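From: Jannik Vogler
To: mending list
Date: February 4, 2013
Subject: Re: folding pull-on jeans

Bashir wrote:
> I still fold mine in thirds from the hem, but the ones with
> elastic waists never sit flat. Do you start from the waist
> or from the legs? And which side up?

Back side up, always! I lay them sideways with the waist on my right, pull the legs out to the left, and smooth the seat before I do anything else. The elastic bunches up the denim near the yoke and you won't win that fight, so leave it gathered.
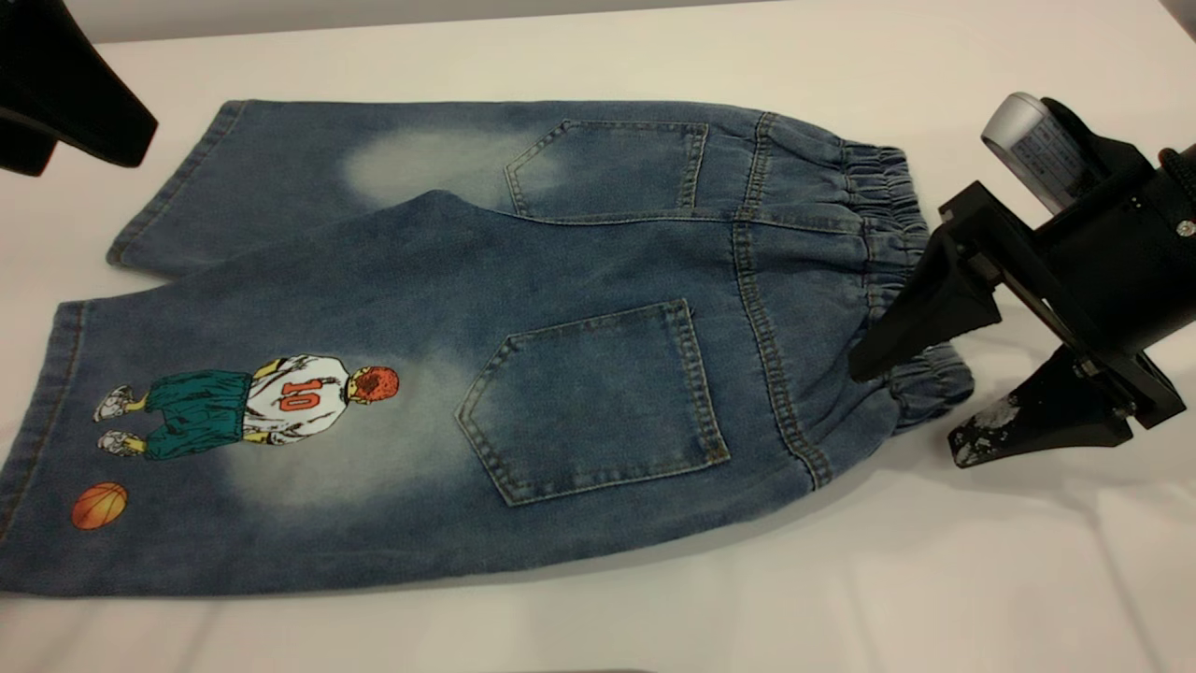

Then one leg over the other, pockets on the outside, and I run my palm along the outer seam (the thick one) until it stops rolling. If the legs don't match, go by the seams and forget the hems. Mine are hardly ever even after hemming anyway.

Davier asked me in May about the faded spots on the backs of the legs and I never answered, sorry.

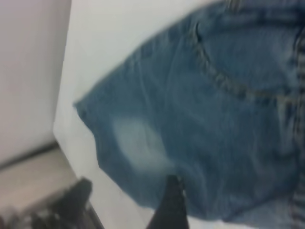 I like a bit of fading and wouldn't patch over it unless the twill is getting thin. Hold it up to a window and you'll know. Frayed pocket corners are another story, I do those by hand with 2 strands of whatever thread is closest to the old topstitching.

Oh, and use a pale cloth under dark denim, you can see every bit of lint and pick it off before it ends up in the fold.
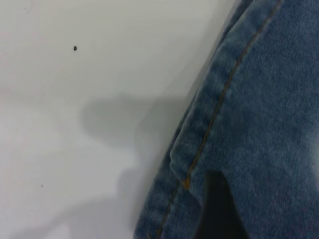

Plotimov's shelf takes up to 13 pairs folded this way, says he, and I'd like to see it. Is anybody driving out to Hisholm for the swap? I have a bag to send along.

Jannik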